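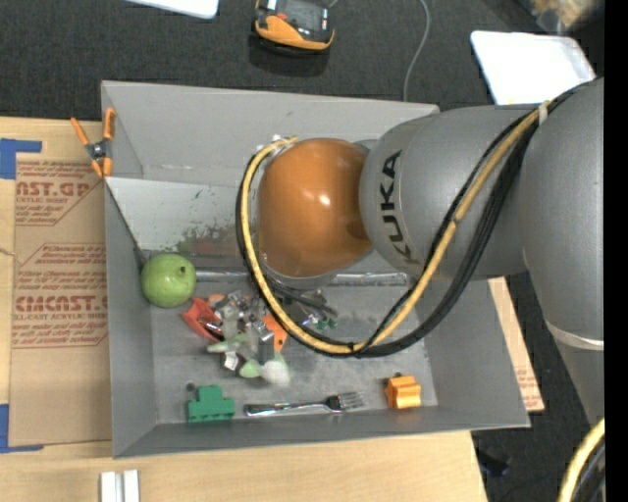
The Marino Touring went up by $2,091 this year, and the only changes I can find on the order sheet are a black roof, black mirror caps and a numbered plaque. Drevon calls it the Night Package. You can't buy the car without it until spring, so calling it a package is generous.

I've owned two Drevons and would like to buy a third. I don't mind paying for things. When the Tretis got bigger front brakes, that added $2,000 and I thought it was fair, because the old ones faded after 15 minutes on a mountain road. You could drive both cars and tell which one had the money in it.

A black roof does nothing for the driver. In Flandden, where I live, it makes the cabin hotter from May to September. The plaque sits under the center armrest where you have to lift the lid to read it. My dealer had a Marino on the lot in December with number 42 on it – he seemed to think that would help.

Special editions used to come at the end of a model's run, with leftover wheels and a lower price to clear the lot. I liked those. Now they show up in the first year and cost more than the regular car.

Drevon should sell the Marino plain, in white or gray, with the good seats and the limited-slip differential on the options list where they used to be. People who want the roof black can check a box for it. I'd order mine the same week.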